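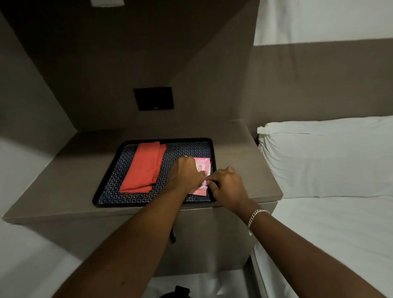 Does our site have to follow a written safety standard before a service robot goes into guest areas?

It depends on your country and your insurer, and anyone who answers faster than that is selling something. Most places have general machinery and workplace rules that apply whether or not the word "robot" shows up in them. Ask for the risk assessment in writing. If all you get is a brochure, you don't have one.

The supplier says the Rey is "compliant." Compliant with what?

Good question to send back to them. We ask for the name of the standard, the edition, and who did the testing. A supplier that tested its own machine should say so. At Nelside we sent that request to two vendors and one replied with a link to its home page.

Can a robot take over bed-side setup in small rooms?

We would not sign off on it yet. Laying out a towel and a tray on a nightstand between two beds sounds easy until you think about reach, soft bedding and a packet that has to be handled at the corners. Demos are usually run on a wide table in good light. Ask to see the job done in your smallest room, with your own linens.

How long should a trial last?

Fourteen nights at the least, with every stop and every human assist logged. The Fallville trial reported 1,577 completed tasks and left out the assists, so we can't tell you what that number means.

Who is allowed to be in the room while it runs?

Trained staff only. Guests out, door marked, stop button within reach of a person who knows what it does. Hannelore Reisinger keeps the training list and will not add names by phone.

What about cameras on the machine?

Treat sleeping areas as off limits for stored video unless you have a written policy on who sees it and when it gets deleted. "The cloud handles it" is not a policy.

Is the Plirkanier checklist enough by itself?

No. It's a decent start, but Přemysl Pešek went through it for us and found nothing on bedding or loose cords - both worth a page of their own.

Last reviewed 6 July 2023. Next review in November.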